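Módulo de organización del almacén doméstico
Apuntes de la sesión 9: Las latas y los envases cilíndricos
Docente: Jozef De Smet
Curso de economía del hogar, Centro Tejada

En la sesión anterior hemos trabajado con los paquetes blandos (arroz, legumbres, harina). Hoy pasamos a los envases de metal, que parecen más fáciles y que en mi experiencia dan más trabajo, sobre todo cuando la despensa es estrecha.

1. Revisar antes de guardar

Cada lata se revisa sobre una mesa despejada y con buena luz. Miramos primero los dos extremos, después el cuerpo. Conviene distinguir tres casos:

Marcas de superficie. Son rayas, pequeños roces o manchas de la pintura. No afectan al contenido y la lata se guarda como las demás.

Abolladuras leves en el cuerpo. Se acepta la lata, pero se coloca delante para consumirla pronto.

Abolladuras en el borde o en la costura, óxido profundo, tapa hinchada. La lata se desecha sin abrir. En este punto no hay discusión posible, aunque el producto haya sido caro.

El error frecuente de los principiantes es mirar solamente la etiqueta. La señora Araceli Carrasco, que impartió este módulo antes que yo, pedía a los alumnos girar la lata una vuelta entera sobre la mesa, y yo mantengo este ejercicio.
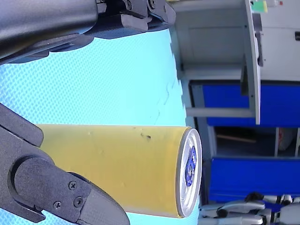
Fig. 1. Lata amarilla tumbada, con roces y pequeñas abolladuras en el cuerpo. Tapa metálica de borde elevado.

2. ¿De pie o tumbada?

De pie, la lata es estable y se puede apilar. Tumbada, ocupa menos altura y deja ver la tapa, lo cual es útil si escribimos en ella la fecha de compra. Pero una lata tumbada rueda, y por eso necesita un tope en la parte delantera del estante. Un listón de 15 mm es suficiente para los formatos corrientes. Para las latas de 200 g prefiero siempre la posición vertical.

En los ejercicios usaremos el estante Hededik, que tiene el fondo un poco inclinado. Quien tenga en casa otro modelo puede hacer la práctica con él, solo debe anotar las medidas.

3. El orden de salida

Lo que entra primero sale primero. La lata nueva va detrás y la antigua delante. Si el estante se carga por un lado solo, hay que vaciar la fila antes de reponer. Es una tarea pesada y muchas personas la dejan para otro día; así aparecen en el fondo las conservas caducadas.

Tarea para la próxima sesión

Revisar las latas de la propia cocina y clasificarlas según el apartado 1. Dibujar el estante visto de frente. Entregar la hoja a Atieno Tanui, con el nombre escrito en la parte superior.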